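July, by Sunil Kodikara

The Hokar ferry had a timetable, a brochure and a souvenir ashtray. What it never had was a ferry.

I bought the ashtray first, which is how most of my research begins. It came in a box of odds and ends with a chipped saucer, and around the rim it said HOKAR - REMOW IN 14 MINUTES. I grew up in Remow. Getting to Hokar took an hour and a half on a bus that smelled of oranges, and if there had been a way to do it in 14 minutes my mother would have mentioned it.

So I went looking. The county library has a folder labeled "Transport, misc." and in it was the brochure, folded in thirds, with a drawing of a boat that seems to be mostly windshield. The company was called Mondal Fast Lines. They promised two crossings every morning and two every evening, with coffee. There would be room for 100 passengers, all of whom, in the drawing, are wearing hats.

The timetable is my favorite part. It is a beautiful piece of work for a service with no boat. There are footnotes. One of them says the last evening departure will be held for the Bastivness train, and Bastivness didn't have a train either, so at least the two would have connected well.
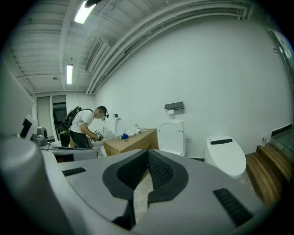 My uncle remembers the landing stage being built on the Remow side. He says it was up for one summer and that boys jumped off it until somebody took away the ladder, after which they still jumped off it but had a longer swim home. He is firm on the point that he was one of the boys. He is less firm on what year it was, and has given me three.

Money, I assume, was the trouble. The brochure invites the public to buy shares, and a pencil note on the back says "422 sold" in very neat handwriting. I don't know how many they were hoping for. I suspect more than that. After the brochure the folder goes straight on to a long argument over bus shelters, and Mondal Fast Lines doesn't come up again.

I walked down to where the stage is supposed to have been. There is a concrete block with a rusty ring in it, and a sign telling you not to fish, and a man fishing. I asked him if he'd ever heard of a ferry. He said I'd want the bus.

If anyone has one of the share certificates I would love a scan, or even a decent description. I'd also like to hear from anybody who knows whether the boat was ever ordered, because my uncle now says he saw it - blue, he thinks, and going the other way.

The ashtray is on my desk, holding paper clips. I'm still looking for the matching coffee cup.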